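Incident Reviewer, Tabletop Manipulation (fixed term)
Gruber Robotics, Curkstead site
Posted August 1, 2024

We are hiring one person to find out why our gripper keeps dropping things, and to tell us if the people who built it are wrong about the cause. Some of them would be your coworkers. Please read to the end before you apply.

In July the Ciltska arm ran 1461 pick-and-place attempts on its kitchen task, which is moving toy food between a plate, a board and a basket. The log marked 1092 of them as successes. Then Regula Eder sat down with the recordings and found 309 of those "successes" where the object had slipped out of the fingers before the release command. The software saw the fingers close, saw them open again at the right spot, and gave itself credit.

That is embarrassing. The second problem is worse. On two occasions the arm kept pushing down after contact and the force limit did not trip. Leonardo Messina hit the stop button both times. Nobody was hurt, but one finger mount was bent and had to be replaced. The vendor's answer was a firmware update with a one-line change note. We installed it. We do not consider the matter closed.
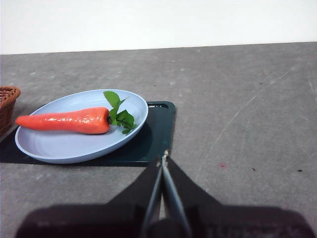 The official theory is worn finger pads. It may be right. It is also the theory that costs the least to fix, and new pads went on before anyone had measured the old ones. Other ideas going around the lab are a drifting wrist calibration, a bad threshold in the grasp check, and a cable that Higinio Quintero has never liked. You would be expected to test all of these and to be rude about the weak ones.

What you would do:

Go through the July recordings and label each failure by hand.
Rebuild both force-limit events from the logs, as far as the logs allow.
Design and run a new set of 500 attempts, with the pass rule written down before the first one.
Write a report that goes to Verena Rüegg, who runs safety and does not report to the robotics group.

What we need from you:

Two or more years of hands-on work with robot arms or other machines that can hurt people.
Enough Python to read someone else's logging code.
Plain writing. If the answer is "we can't tell," we want to read that.

A degree is fine – so is not having one. We don't need another demo video, and experience making them won't help you here.

The job is full time, on site, for six months. Work inside the cell is always done in pairs, and either person can stop the run without giving a reason. Until the report is signed, the arm stays at reduced speed. The sales team at our Rarby office has been told this, more than once.

To apply, send a resume and one page on a failure you investigated, including what you got wrong along the way. Address it to Alois Bachmann, Hiring, Gruber Robotics, Curkstead. Cover letters that call our work exciting will be read last.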